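Jade Dhillon has heard the pitch before. Skundov, the touring car team she has engineered for since March, says its new damper package will put it on the front row at Istus.

"Every team says that in testing," she says. "Did they run full fuel? Nobody will tell me about the others, and I wouldn't believe them." 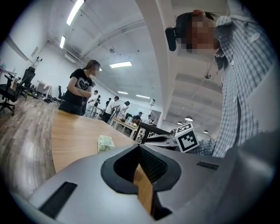 The team did 287 laps over the test. Lead driver Joni Niskanen calls the car "much calmer". Pressed on whether calmer means quicker, he shrugs. "It's calmer."

Dhillon puts the gain at about 72 hundredths a lap, on fresh tyres, in cool air. "Ask me again when it's hot."

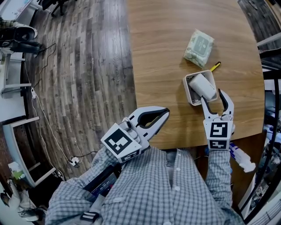 The money question

Title sponsor Heinonen has signed for one season only. "I'd have liked two," Dhillon says.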